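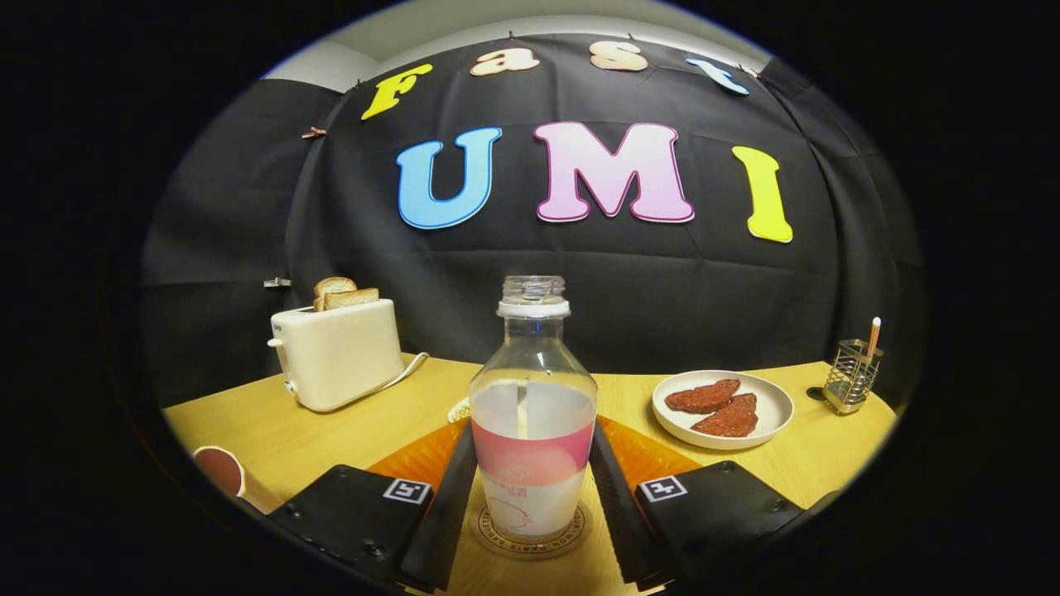 Foam letters pinned to black fabric behind one of the tables.

4 min read
Search this site Go

My Saturday at the Vendport open day

I went to Vendport for the bread, I'll admit it. The old seed warehouse is full of small workshops now, and twice a year they all open their doors and let you poke around. Xinyi Yuan had been going on about the bakery on the ground floor since March, so we got there early and still stood in line for a rye roll (worth it, get the one with caraway!).

After that we wandered. Roltden, the bookbinders, let people sew a little notebook, and mine came out crooked but I love it – the thread is a dark green I picked myself. Junhao Kang runs their bench and he was so patient with me, even when I stabbed my thumb twice. Kits were $7, cash only, so bring small bills.

Upstairs is Dratatine, where they dye wool. Kanyarat Thaweesak talked us through a madder bath that has to stay just under a simmer, and the smell is something between wet dog and tea. She keeps 200 sample cards in shoeboxes, all labeled by hand, and I could have flipped through them all afternoon. Xinyi had to drag me out!

Parking is awful, by the way. We left the car by the feed store and walked back along the tracks. The elevator was out too, so it was stairs all day, and the third floor gets warm.

I missed the letterpress demo completely, and the soup was gone by one. Next time I'm eating first and buying yarn second.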